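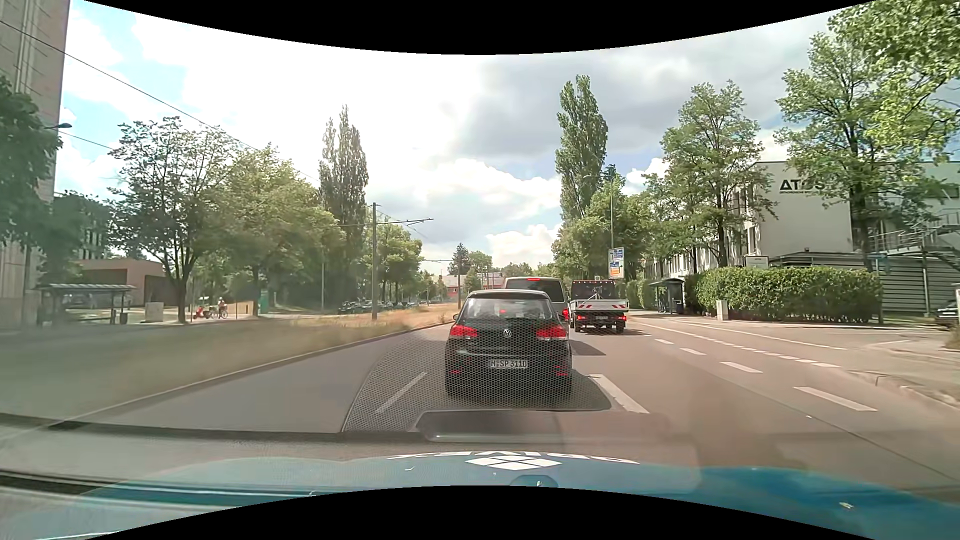
Automated Driving Laboratory
Handout 6: Comparing two front cameras and one controller
Nusrat Hayat
Version of Apr 18, 2023

What we want to learn

In the last handout we treated the camera as a perfect sensor. It gave us a picture, we drew the lane in the picture, and the controller steered to the middle. Today the camera becomes a real object with glass in front of it.

We compare two cameras, the Oditier and the Avell, both connected to the same Warraich controller. The comparison is done on recorded drives. The controller receives the recording as if it came live, and it writes down the steering and the speed that it would ask for. The car itself is driven by a person the whole time and the controller has no connection to the steering.

6.1 Material

You receive 17 recordings from the Tanaveo folder. They are city drives in daylight, with other traffic. Both cameras were set to 24 frames per second. Please do not change this value when you export, also if your player suggests it.

For every recording there is a small text file with the vehicle speed and the steering angle of the human driver. We call this the reference. It is a reference and we should be careful to call it the truth. A human driver also wanders a little in the lane, and two good drivers will not give the same curve.

6.2 Mounting

The place behind the windshield is always a compromise. If the camera sits far back from the glass, you see the hood and you catch more reflections from the dashboard. If it sits very close, reflections are fewer, but the cable is difficult to guide and the wiper may not clean the part of the glass that you need.

Some students ask why we leave the hood in the picture at all. It has a use. The hood does not move relative to the camera if the mount is firm, so you can take a fixed mark on it and check whether this mark stays on the same pixels from beginning to end. If it travels, your mount is loose, and then all distances that you compute from the picture are wrong. Do this check first. Last year one group did it on the final evening and had to repeat three weeks of work.

After the check, mask the hood. Letters and logos on it have strong edges, and the lane finder likes strong edges very much.

6.3 Reflections

A reflection on the glass lies over the road and stays in place while the road moves under it. This gives us a simple method. Take the median of many frames over one drive: what changes will become blurred, and what stays will remain sharp. Subtract a part of this median from each frame before the lane finder runs.

The method works poorly when the car stands in a queue, for the reason that then the road also stays in place. Use only frames with a speed above 16 km/h for the median. The speed is in the text file.

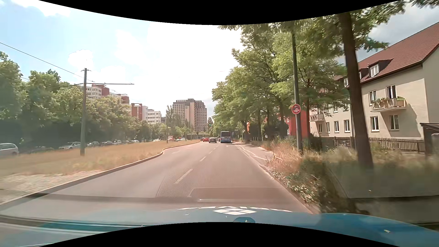 With the Oditier the median becomes clean quite early in the drive. With the Avell we needed longer recordings, as its automatic exposure reacts to each cloud and the reflection becomes brighter and darker together with the sky. You can switch the automatic exposure off, but then you lose the shaded parts of the road under trees. I prefer to leave it on and to accept the longer recording. You may decide differently in your report if you give numbers.

6.4 What the controller does with it

The Warraich controller expects three inputs: position in the lane, distance to the vehicle ahead, and the state of the traffic signal. They fail in different ways.

Lane position. Broken lines disappear between two dashes. The controller bridges the gap with the last known curve, and this is fine on a straight road. Be careful where a second set of markings begins, for example at a side strip or a bicycle lane. The lane finder may jump to it, and you will see a step in the steering curve.

Vehicle ahead. The estimate uses the width of the vehicle in the picture. A bus and a small car of the same pixel width are not at the same distance, so the vehicle class must be right before the distance can be right.

Signal. Here the delay matters most. In our tests the Avell path needed up to 148 ms from exposure to command. Convert this to meters for the speed in your recording and write the result in your table.

6.5 To hand in

Choose one recording per camera. Plot the steering of the controller over the reference, once with the reflection removed and once without. Mark each place where the two curves go apart and write one sentence about the cause. If you do not know the cause, write this - it is an accepted answer, and we will look at these places together in the next session.

Bring your mask files also. The groups with the Avell should bring the exposure log.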